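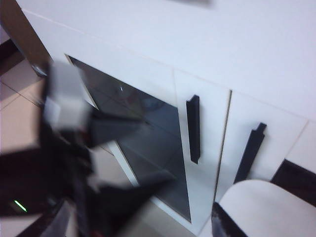 White cabinet from above, dark glass in the door.

29 March 2026

Paste day. Made up two batches this morning, one with the old wheat starch from Pastville and one with the new bag from Gamley, same water, same pan, same spoon. The Gamley stuff thickens much sooner and I nearly lost it to lumps (I had wandered off to look for the sieve). Pushed it through twice and it came out lovely and smooth, a bit like cold custard. The Pastville one was slower and stayed slightly grainy whatever I did, but it brushes out better on thin paper, so I'm not throwing it away yet.

Used both on the Prarkville parish ledger, job 673. The spine linings are on for the first 17 sections. I know I wrote in December that I'd never line this one in damp weather again, and it's been raining since breakfast, but the boards are ready and I wanted to get on!

Grain direction: CHECK IT. I cut one lining the wrong way and only noticed when it curled up on the bench. Tore it off while the paste was still soft, no harm done, but that was the last of the good kozo from Engelhardt. More on order, and until it turns up please don't use the offcuts in the blue folder, they're for the map repairs.
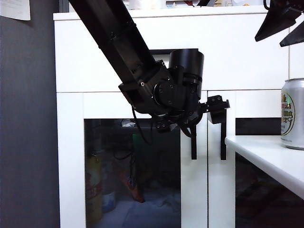 White cabinet again, arm in front with the gripper open.

Humidity by the sink was 59 per cent at lunchtime, too high for my liking. I've left the ledger under light weights with fresh blotters - change them before you go home if you're in after me. Leftover paste is in the fridge in the two jam jars, labelled. If either smells sour, bin it.

Still to do: headbands, and find out who has my bone folder.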